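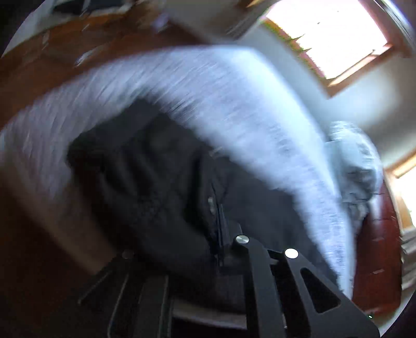
Photo: Zoia Hladun

The Heap

Marta Ostapchuk had been dead set on folding since January, and it was now September, and the heap had reached a kind of maturity.

It lived by the window. At the bottom was whatever had been at the bottom when she moved to Sumthorpe. On top of that came something black that she believed was Radymyr's, and over the black thing went the blue blanket, thrown on in a hurry whenever company was announced, the way you'd cover a parrot.

"Is that my jacket?" Radymyr asked.

"It might be a bag."

He bent down and looked at it for a while. "It has a strap," he said.

"Jackets have straps."

"Which jackets?"

She couldn't name any. He went back to the kitchen and she heard him open the refrigerator, which was where he did his thinking.

The trouble was that his mother was coming at five. Mrs. Dmytriv ironed pillowcases. She ironed, according to Radymyr, the little cloth bags that other pillowcases came in. She had once visited his cousin Orest and left after ninety minutes with his curtains, and the curtains had not been seen since.

Marta pulled at the blanket. The blanket brought a second bundle with it, paler and softer, that she had taken for part of the blanket. She propped it against the cabinet and it slumped there like a guest who has had enough of the party.

"What's this one?" she called.

"What color?"

"Blue. Sort of gray."

"That's the good towels."

"We have good towels?"

"From the wedding. Kyrylo gave them to us."

They had been married three years. Marta had been drying herself all that time on a thing that said PROPERTY OF PRELLETTI SWIM CLUB. She picked up a corner of Kyrylo's gift and put it against her cheek and felt almost sorry for it.

She folded one. It came out as a trapezoid. She folded it again and got a smaller trapezoid, and by then it was twenty to five and a car door had shut in the street.

"She's early," said Radymyr from the doorway, holding a pickle.

Marta opened the cabinet. There was already a heap in the cabinet.

"Put the blanket back," he said.

She put the blanket back.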